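Clothes Corner, with Sigrun Eklund

The clothing swap in Wurnley takes place on 13/03/2025, and I ask all members to bring their things folded. In October we received 210 pieces and many came in a ball, so the sorting took us a long time.

Fold on the bed
A mattress is a good place for this work, as the cloth does not slide so much. Dark clothes are easy to see on a white cover. Fold the piece to a rectangle and press out the air with your hand.
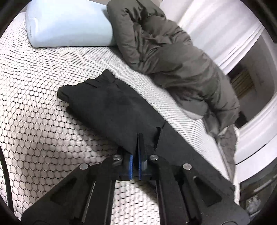
Spread it out before
Open the piece fully and look at it from both sides. Black cloth is difficult, it hides small holes and shows every bit of dust. Make the upper edge as straight as you can, the sides can wait. 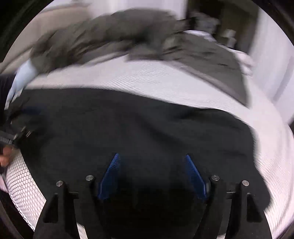

What to bring
Please bring not more than 40 pieces for each family, clean and in paper bags. Graziella Grasso receives the bags at the Rutherford hall from 4 in the afternoon.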